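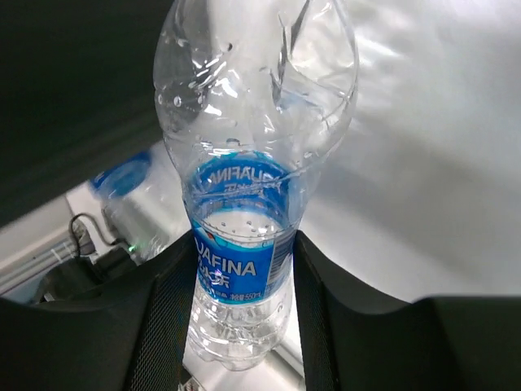

Surkex Building – Waste and Recycling Point Check, Level 2
Date: 2026-06-09
Form kept by: Gritent Site Services

1. Bin stands level and clear of walkways. OK.

2. Bin rim and sides free of cracks. OK. Round black bin, ribbed outside. Keep in use.

3. Plastic bottles emptied before disposal. NOT OK. A crushed 550 mL Aquafina bottle still had water in its lower half. Crushing the top does not count as emptying. Pour out at the sink first.

4. Caps. Comment only – the Egilsson contract takes caps on or off, but a bottle with liquid left inside should not go in without one.

5. No bottles left beside the bin. NOT OK. 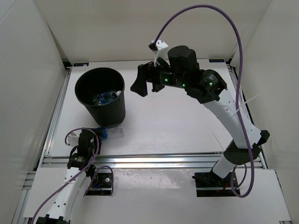

One clear bottle with blue at one end was lying on the work surface in front of the bin. There was room inside, so this is not an overflow problem. Bottles on the surface roll and end up on the floor, and a floor bottle counts as a trip hazard under section 3 of the site rules.

6. Bin contents sorted. OK as far as could be seen from above. Clear plastic bottles near the bottom, no bag lifted out.

7. Work surface wiped down. Not checked this round.

8. Spare liners in the cupboard. 35 left. Reorder from Nulodance in packs of 200 before October.

Result: pass with two comments. Items 3 and 5 to be looked at again on the next round.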